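Contra la cama perfecta

Llevo años oyendo que hay que hacer la cama nada más levantarse. Lo dicen los libros de productividad, lo dice mi suegra y lo dice un señor con barba que me sale en el móvil cada vez que quiero mirar el tiempo. Y yo, que me levanto con la cara todavía pegada a la almohada, pienso siempre lo mismo: ¿y si la dejamos respirar un rato?

No vengo a defender la dejadez, que conste. Me gusta meterme por la noche en una cama estirada, de esas en las que el pie encuentra el sitio fresco a la primera. Lo que me cansa es la moral que le hemos puesto encima. Hacer la cama ha pasado de ser una tarea de casa a ser un examen de carácter, y el que no la hace a las siete ya no es perezoso: es que no tiene «sistema». 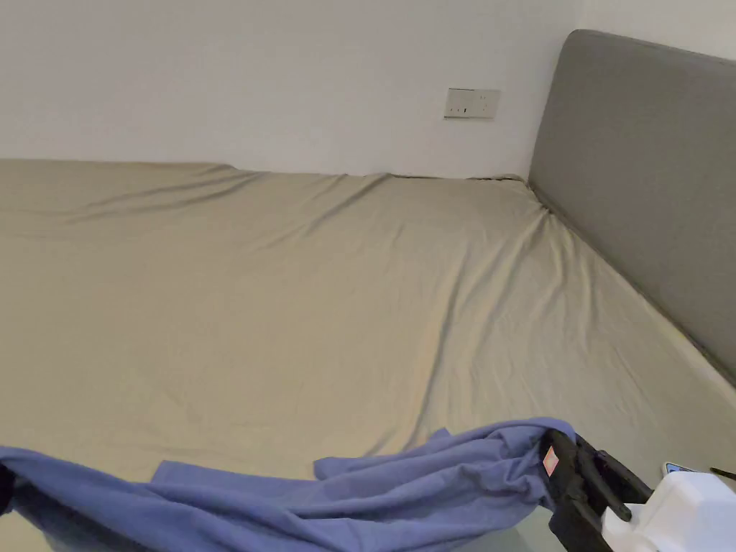 Mi amiga Ohemaa Opoku, que tuvo una pensión pequeña en Narness, hacía camas para ganarse la vida y en su casa no la hacía jamás. Le pregunté una vez si no le daba cosa. Me contestó que ya había estirado bastantes sábanas en este mundo y que la suya podía esperar. Me pareció la respuesta de una persona muy libre.

Luego está el asunto de la sábana bajera, que merece capítulo aparte. La de goma en las esquinas nos la vendieron como el gran invento del siglo y yo sigo peleándome con ella cada domingo – pones una esquina, saltas a la otra, y la primera se te suelta con toda la mala idea. Con la cama pegada a la pared ya ni te cuento, porque hay que subirse encima, de rodillas, y meter la mano por detrás a ciegas. Mi abuela usaba sábanas lisas y hacía unos dobleces de sobre que ni en Correos.

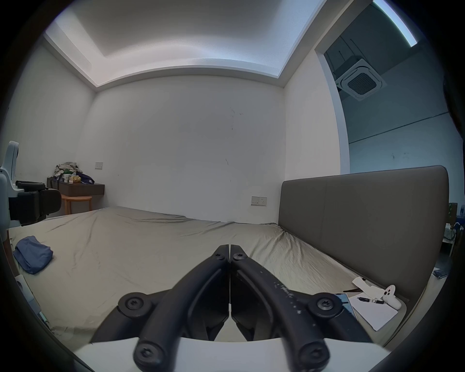

Sena Arthur
Columnista de Vida en casa
14/12/2023

El año pasado, en enero, me propuse cambiar. Me compré un cuaderno, apunté «hacer la cama» con letra bonita y aguanté 10 días. Diez días buenísimos, no lo niego, la habitación parecía otra. Pero no adelgacé, no aprendí alemán y tampoco contesté los correos atrasados, que era más o menos lo que me habían prometido.

Al undécimo día salí corriendo porque perdía el autobús, volví por la noche, vi el revoltijo y no pasó absolutamente nada. Me tapé y dormí como una bendita.
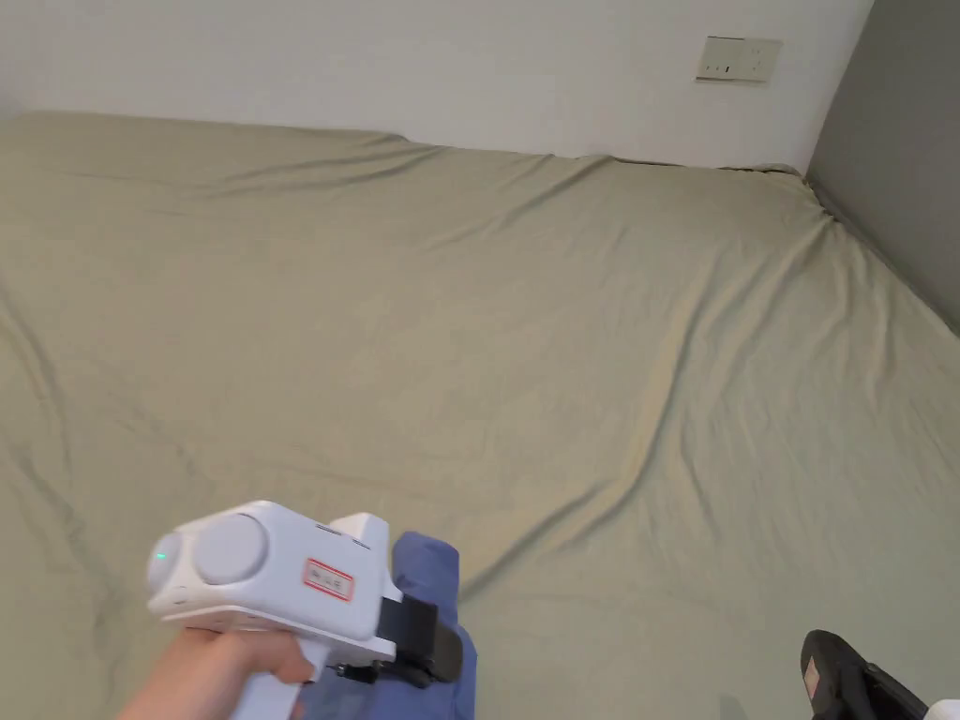

Las arrugas de una bajera verde, sin remordimientos.

Y no me hagan hablar de planchar sábanas. Mi vecino Todor Vukadinović las plancha todas, también las bajeras, y me lo cuenta en el ascensor con un orgullo que me desarma. ¡Las bajeras! Le tengo mucho cariño, pero es una tela sobre la que uno se va a revolcar ocho horas. Yo a eso le dedico la siesta.

Lo que sí he aprendido con los años es a quedarme con cuatro cosas que me hacen la vida agradable y a soltar el resto sin dar explicaciones.

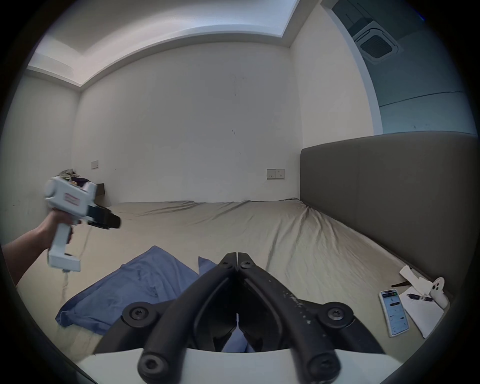 Mis poquísimas reglas

Ventana abierta mientras desayuno, aunque haga frío. La cama, destapada hasta que vuelvo con el café.

Sábanas limpias cuando toca y sin ceremonia. Si las esquinas quedan regular, pues quedan regular.

Si viene visita, cierro la puerta del dormitorio, que para eso la pusieron. Y si alguien la abre buscando el baño, que encienda la luz, salude y siga por el pasillo.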